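시뮬레이션 조작 작업 규칙 정리 모임 회의록

때: 10월, 오후 4시부터
모인 사람: Harvey McIntyre, Kerstin Öberg, Oten 쪽 장면 제작 담당 두 분, Lesero 평가팀, 그리고 기록하는 저
못 온 사람: Talten 쪽은 출장이라 의견만 메일로 보내 주셨어요

지난번 회의록이 너무 딱딱해서 아무도 안 읽는다는 말이 나와서 이번에는 그냥 제가 들은 대로, 제 말투로 적습니다. 틀린 데 있으면 문서에 바로 댓글 달아 주세요!

1. 지난 회의에서 넘어온 것

에피소드 이름 붙이는 규칙은 통과됐어요. 장면 이름, 작업 이름, 시드 순서로 쓰고 날짜는 뺍니다. Kerstin이 날짜를 빼면 나중에 찾기 힘들다고 한 번 더 버텼는데, 메타데이터에 어차피 들어간다는 얘기를 듣고 물러났습니다(그래도 표정은 썩 안 좋았어요). 기존 에피소드 3,728개는 Lesero에서 스크립트로 한꺼번에 바꾸기로 했고요. 바꾸기 전에 백업부터 뜨는 걸로 했습니다. 지난봄 일은 다들 기억하시죠...

2. 시작 자세와 장면 점검

이번에 제일 길게 얘기한 안건입니다. 식탁 장면을 화면에 띄워 놓고 시작했어요.

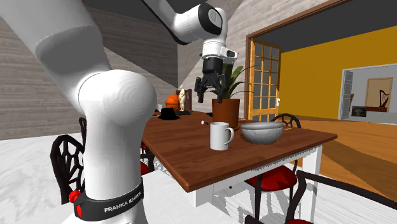 Harvey 제안은 이렇습니다. 에피소드를 시작할 때 그리퍼는 항상 테이블 위 공중에 있어야 하고, 손가락이 어떤 물체하고도 닿아 있으면 안 된다. 여기까지는 반대가 없었어요. 문제는 높이였는데, Harvey는 상판에서 300mm, Oten 쪽은 400mm를 원했습니다. 키가 큰 물체, 예를 들면 화분 같은 게 올라간 장면에서는 낮게 시작하면 첫 움직임부터 잎을 건드릴 수 있다는 거죠. 저는 솔직히 높은 쪽에 한 표였는데, 평가팀에서 너무 높으면 접근 구간만 길어져서 점수 비교가 이상해진다고 하더라고요. 듣고 보니 그것도 맞는 말이라 손을 내렸습니다.

결국 기본은 300으로 하고, 상판 위에 키 큰 물체가 있으면 400으로 올리기로 했어요. '키 큰'의 기준은 Oten에서 초안을 써 오기로 했습니다.

배경 물체 얘기도 나왔어요. 작업하고 상관없는 소품을 상판에 얼마나 둬도 되느냐는 건데, Kerstin은 많을수록 좋다는 쪽이고 Harvey는 장면 설명서에 적힌 것만 두자는 쪽입니다. 모자나 농구공이 식탁에 있는 집도 있지 않느냐고 Kerstin이 그러니까 다들 웃었는데, 논점은 꽤 진지했습니다. 소품을 허용하되 전부 목록에 이름을 올리고, 목록에 없는 물체가 장면에 있으면 그 에피소드는 평가에서 제외하는 것으로 정리했어요.

의자도 충돌 검사 대상에 넣기로 했습니다. 저는 당연히 들어가 있는 줄 알았거든요? 확인해 보니 가구는 기본값이 꺼짐이었어요. 이건 제가 이번 주 안에 설정 파일을 고칩니다.

3. 손목 쪽 시점과 가림

잠깐 쉬고(커피 머신이 또 말썽이라 저는 녹차 마셨습니다) 가림 규칙으로 넘어갔어요. 지금 문서에는 "대상 물체가 충분히 보여야 한다"고만 되어 있는데, 그 '충분히'를 사람마다 다르게 읽는 게 문제입니다. 컵 하나를 놓고도 어떤 분은 손잡이가 보이면 됐다고 하고, 어떤 분은 바닥까지 보여야 한다고 하고요.

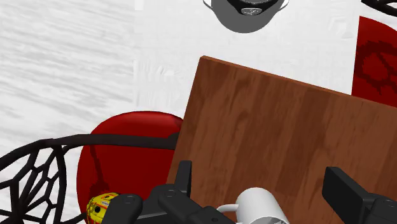
그래서 물체 전체가 안 보여도 되는 경우를 따로 적기로 했습니다. Kerstin이 그 자리에서 불러 준 문장을 그대로 옮길게요. "대상 물체는 손목 시점에서 일부만 보여도 되며, 이때 잡을 부위가 손가락에 가려지지 않아야 한다." 깔끔하죠? 잡을 부위가 어디인지는 작업 설명서에 미리 써 둬야 하고, 컵이라면 테두리인지 손잡이인지까지 정합니다.

도마처럼 넓적한 판이 다른 물체와 겹쳐 보일 때도 한참 얘기했어요. 위에서 보면 겹쳐 보여도 옆에서 보면 떨어져 있을 수 있잖아요. Harvey는 한 시점만 보고 접촉이라고 판정하는 걸 금지하자고 했고, 저도 이건 강하게 찬성했습니다. 접촉 판정은 시뮬레이터의 접촉 기록으로만 하고, 영상은 참고로만 씁니다. 통과!

라벨이 붙은 작은 포장 물체는 글자가 안 읽혀도 장면에 쓸 수 있습니다. 단, 지시문에서 글자로 물체를 가리키면 안 돼요. 색이나 위치로 가리켜 주세요. Talten이 메일로 제일 강조한 부분이기도 합니다.

4. 중단 기준

Lachance 문서에서 가져온 표를 그대로 쓸지가 쟁점이었는데, 실제 장비용으로 쓰인 표라 시뮬레이션에는 안 맞는 줄이 꽤 있었어요. 비상정지 항목을 빼자는 의견도 있었지만 저는 남기자고 했습니다. 나중에 같은 작업을 실제 팔로 옮길 사람이 이 문서를 볼 텐데 그 칸이 통째로 없으면 좀 무섭잖아요. 회색 글씨로 남기고 "실제 장비에만 적용"이라고 표시하기로 했습니다.

물체를 떨어뜨린 에피소드는 지우지 않습니다. 실패로 표시해서 보관하고, 다시 돌린 것은 새 시드로 따로 저장해요. 성공할 때까지 돌린 다음 마지막 것만 올리는 건 금지입니다. 이건 Harvey가 두 번 말했으니까 저도 두 번 씁니다. 마지막 것만 올리는 건 금지!

5. 할 일

Oten: 키 큰 물체 기준 초안, 소품 목록 양식
Lesero: 이름 일괄 변경, 그 전에 백업
Kerstin: 가림 규칙 문장 다듬고 예시 붙이기
Harvey: 접촉 판정 항목을 본문으로 옮기기
저: 가구 충돌 설정 수정, 중단 기준표 표시 작업, 이 회의록 공유

다음 모임 시간은 Talten 쪽 일정을 보고 메신저로 알려 드릴게요. 소품 개수에 상한을 둘지는 시간이 모자라서 못 다뤘고, 다음번 첫 안건으로 올려 두었습니다.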